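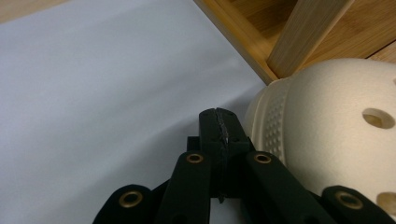 Brass rings on the linkage arms, pale rounded shape off to the right.

Saturday, started 9:40

Finally got to the shoe corner. I've been putting this off since July, when the old wire shelf gave up and everybody's shop shoes went into a heap behind the door, and I was sick of digging around in there for a matching left one. So the bamboo rack is out of its carton and up on the white table where I can look at it properly before it goes down on the floor by the Barrientos Street door.

It's the Dravivel three-tier, the light brown one. Slatted shelves, narrow borders, thin posts at the corners. I like it more than I expected to! On the website it looked kind of like a plant stand, and in person it still kind of does, but a nice one. Assembly went okay. I had one post upside down and only noticed when the second shelf wouldn't seat, so I backed those screws out and flipped it. If anyone builds the next one: the end with the deeper hole goes UP. The leaflet shows it, but the drawing is the size of a postage stamp.

Snugged everything by hand, gave it a shove from the side, got a little sway, then went around again with the short screwdriver. Better. I'd still like to check it after a week with shoes on it, bamboo likes to settle.

Wiped the tabletop down with Brillix first (the diluted bottle, the full strength stuff leaves a smear on white) and let it dry while I hunted for the clogs.

About those. The Condow clogs are the pale foam ones we picked for guests and for the clean side. One clog came out at 263 g on the small scale, which is nothing, my own shop shoes feel like bricks after carrying these across the room. I wanted to see how a pair sits, which way round is easiest to grab, and what to do about the heel straps.

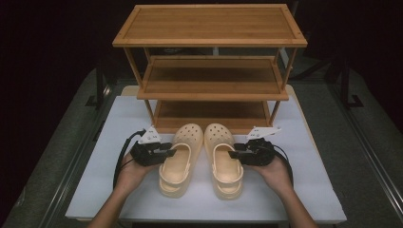
Toes toward the rack feels right to me. You walk up, you step in, or you pick them up by the heels and slide them straight onto a shelf without turning your wrists around. I tried toes out too, and it looks tidier (very hotel lobby) but then you're reaching over the whole shoe to get hold of the back, and I kept catching the strap with my thumb.

Straps: forward. With them flipped to the front they lie over the opening and stay with the shoe. Flipped back they stick out behind and eat up shelf depth, and I don't think we have depth to give away. I'll put that on the little card by the door — straps forward, toes in, and no boots on the top shelf please.

Which shelf gets what is still open. My first thought was guests on top, regulars in the middle, bottom for the spares. But the bottom is the one that collects grit off the floor, and pale foam shows everything, so maybe the spares should move up and the dark shop shoes go low. I'm leaning that way. Somebody talk me out of it before Monday or that's how it'll be.

Also thought about a tray under the whole thing. The slats let dirt drop through, great for the shoes and less great for the floor. There's a boot tray in the storage room that might fit, have not measured it.

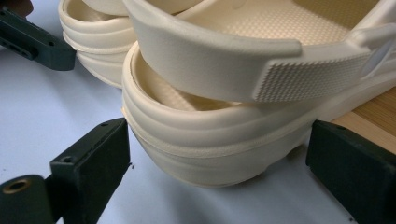

Heel ridges on the near clog, strap and rivet on the one behind.

Cleaning notes, while I remember. The places I'd expect trouble are the shallow grooves that wrap around the heel, the seam down low where the upper meets the sole, and the bumpy footbed. The little square nubs on the strap too. A rag will skate right over all of that. Soft brush, soapy water, rinse, then air dry upside down. Do not put them near the heater, foam shrinks and then you've got a child's pair. For the round vent holes on the toes I used a cotton swab on my own clogs at home, slow but it works.

Wear: I did a lap of the building in the other pair, nearly 3,000 steps by my phone, mostly back and forth to the storage room. Comfy. A bit squeaky on the painted floor by the sink. The strap pivot is stiffer on the right than on the left, will see if that loosens up.

Still to do:
screws again next week
find out if the boot tray fits
card for the door
order 2 more pairs, one size up
soft brush (ours has paint in it)

Stopped 11:15, rack stays on the table till the floor by the door gets mopped.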